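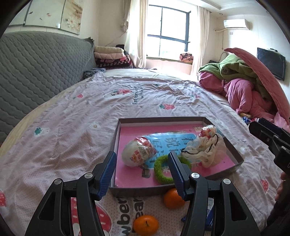 Box or lid with printed lining, on a patterned sheet.

Brodwood School Rowing Program
Boathouse and Launch Inspection - Start of Season
Site: Prestgate Boathouse, lower dock and trailer yard
Inspected by: Nicanor Sarmiento, Assistant Director of Athletics
Accompanied by: Yolanda Quintana, head coach
Month of inspection: July

Ratings: S = satisfactory. A = action required before use. M = monitor. N/A = not applicable.

1. Boat bays and racks

1.1 Rack arms secure, bolts tight: S
1.2 Padding on rack arms complete: M
Comment: Padding on the lowest arm of Bay 2 is worn through on the upper face. Shells may remain on the rack. Replace before the fall season.
1.3 Aisles clear for carrying an eight: A
Comment: Two sets of slings and a spare rigger were stored in the center aisle. Items were moved during the inspection. The rating stands until the coach confirms that a permanent place has been assigned.
1.4 Bay doors open and latch fully: S

2. Shells

2.1 Bow balls present and firmly attached: A
Comment: The bow ball on the single Ukeck is loose and turns by hand. The boat has been tagged out of service.
2.2 Heel restraints tied at correct length: A
Comment: Seats 3 and 6 of the eight Marín allow the heel to rise too far. Both to be retied and checked by a coach with the rower seated.
2.3 Hatch covers present and seated: S
2.4 Hulls free of open cracks: S
Comment: Earlier repair on the four is sound.

3. Oars

3.1 Handles and grips intact: S
3.2 Collars and sleeves secure: M
Comment: Oar 14 has slight movement at the collar. Recheck monthly.

4. Dock and ramp

4.1 Decking even, no raised fasteners: A
Comment: Raised screws at the downstream corner, where crews kneel to hold the boat. Area coned off.
4.2 Ramp surface provides grip: S
4.3 Ramp hinge and chains: S
4.4 Throw line and ring buoy at dock head: S
Comment: The line was thrown and repacked.

5. Coaching launches

5.1 Engine cutoff cord fitted and working: S
Comment: Tested on both launches at the dock.
5.2 Life jackets for the driver and a full crew of 9: A
Comment: Launch 1 complete. Launch 2 is short. It may not go out as the only safety boat until corrected.
5.3 Fuel stored in vented cabinet away from shells: S
5.4 Paddle, bailer, horn and thermal blankets aboard: S
5.5 Registration number displayed: M
Comment: The decal ending in 723 is peeling on the port side.

6. Emergency arrangements

6.1 Emergency action plan posted by the phone: A
Comment: The posted plan lists the former gate code. Emiliano Calvo to issue a corrected copy.
6.2 First aid kit stocked and in date: S
6.3 AED status light green: S
6.4 Cold water and lightning rules posted: S
6.5 Swim test records held for all rowers: M
Comment: Records for 130 students were reviewed with Araceli Garrido. Records for incoming students are not yet due. No student may row before the test is entered.

7. Trailer

7.1 Lights and brake connection: S
7.2 Tires and spare: S
7.3 Straps free of cuts and fraying: M
Comment: Several straps are faded - no cuts found. Discard any strap that has gone stiff.

General comments

The boathouse is in good order overall. Rowing may continue from the upstream side of the dock while item 4.1 is open. Coaches are reminded that a tag may be removed only by the person who signs off the repair.

Reinspection of all A items: Hafþór Snorradóttir, boathouse manager

Copies: Athletics Office, boathouse binder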